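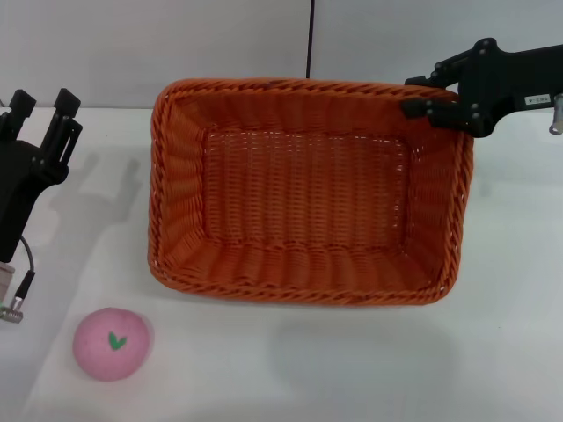 Fig. 1. Head camera view, two-arm bench, orange basket task.

Gripper Comparison Working Group – Minutes
May 5, 2019
Location: Skumetti building, bench lab

1. Minutes of the previous meeting
Approved with one correction. The controller under item 5 was listed as the Juvar unit and should read Grovano.

2. Finger geometry
The group reviewed Fig. 1 alongside the joint logs for the same trial. The right gripper is at the corner of the rim with its fingers pointing down and toward the basket. The left gripper is open and clear of it. Discussion was mainly about the corner approach. The braided rim is thick and the Juvar fingers have to open nearly to their limit to straddle it, which leaves little margin for position error. The Cârstea fingers open wider but have a blunter tip and tend to push the basket before they close.
It was proposed that rim grasps be scored separately from wall grasps. Agreed. A grasp on a corner will be entered as a rim grasp with the suffix C.
No decision on fingertip pads. The thin pads wear at the leading edge and the thick ones reduce opening. Samples of both to be kept on the bench until the next meeting.

3. Test objects
The basket and the pink ball stay in the set. The weave was raised as a concern, as a fingertip can enter a gap and register as a good hold in the force log. Trials where this is suspected will be marked "snag" and left out of the totals, but the recordings will be kept.
The ball is soft and gives low contact readings on both gripper types. Threshold to be lowered for ball trials only. A request to add a rigid ball of similar size was deferred.

4. Camera
The head view covers the basket interior well. It is weaker on the outside of the near wall when an arm reaches across. Two options were discussed: raising the head mount, or adding a fixed side camera. Raising the mount changes the calibration for all earlier trials and was not supported. The side camera will be tried on one arm pair first.
Exposure is to be locked before each block. Automatic exposure drifts on the white tabletop and makes the color mask for the basket unreliable in the corners.

5. Controller
The Grovano controller was run at 50 Hz and at 200 Hz with the same trajectories. At the lower rate the closing motion overshoots on light objects. At the higher rate the overshoot is gone but the log shows dropped packets on the left arm – cause not yet known. Cable and connector on that side to be swapped before any change is made in software.
The group does not want results from the two rates mixed in one table. Existing spreadsheets will be split.

6. Trial plan
Each gripper type will be run on 4 start positions per object, with 3 repeats at each position. Operators are not to adjust the basket between repeats except to return it to the marked position.
Order of gripper types to be alternated between blocks. The request to shorten the homing routine was turned down.

7. Actions
– Split spreadsheets by controller rate. Open.
– Swap left arm cable and connector, rerun packet test. Open.
– Mount side camera and record a calibration set. Open.
– Add C suffix and "snag" flag to the score sheet. Open.
– Return loan fingers to Cârstea. Carried over to July.

8. Other business
Bench booking sheet has moved to the shared drive. Entries on the paper sheet will no longer be honored.

Next meeting to be set once the packet test is complete.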